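**Printed tabletop: clean and protect, or strip?**

**wekarine_dan14** – April 23, 2020

Rectangular table, rounded corners, printed landscape top. Blossoming trees, yellow flowers along one long edge, thin light rim. It stands on gray tile in the TV room and gets used for meals, sorting and crafts. Two questions:

1. Which cleaner is safe on a printed surface I can't identify?
2. Does a cover trap grit and scratch the print?

Nostel spray has left a haze on other furniture, so I haven't tried it on this one. View from the side where the print is upside down:

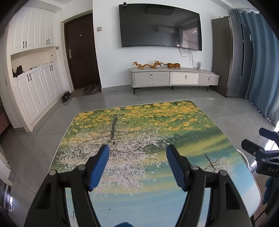
**treloar_fan** wrote:

Skip the spray. Damp microfiber, one drop of dish soap per bowl of water, then a dry cloth. If the print is under a clear coat, that is all it needs. If it isn't, any solvent will lift color. Test on a corner first.

**grit1606** wrote:

Disagree on soap. It leaves a film unless you go over it again with plain water. I use plain water only and change the cloth when it drags.

On the cover: yes, grit gets under it. I had a clear Etico sheet on mine and found fine scratches when I took it off in June. The sheet was never lifted in that time, so that part is my fault.

**treloar_fan** wrote:

Two wipes fixes the film. Plain water won't shift grease if people eat there.

**wekarine_dan14** wrote:

They do eat there. Soap and rinse, then.

The other problem is small stuff. Sorting ends with a pile in the middle of the table and wrappers on the floor. I've started keeping the bin within arm's reach of the long side. It has a wide round opening and a black liner, with a thick white ring around the top.

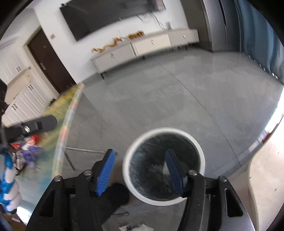 *Bin beside the table, black liner in.*

**grit1606** wrote:

Move it to the short end – knees hit it on the long side. Also sweep before you wipe. Crumbs under a wet cloth do the same damage as grit under a cover.

**treloar_fan** wrote:

Agree on sweeping first. Disagree on the bin. At the short end people stop using it.

**wekarine_dan14** wrote:

Leaving it on the long side for now. Will do the corner test tonight and post if any color comes off on the cloth.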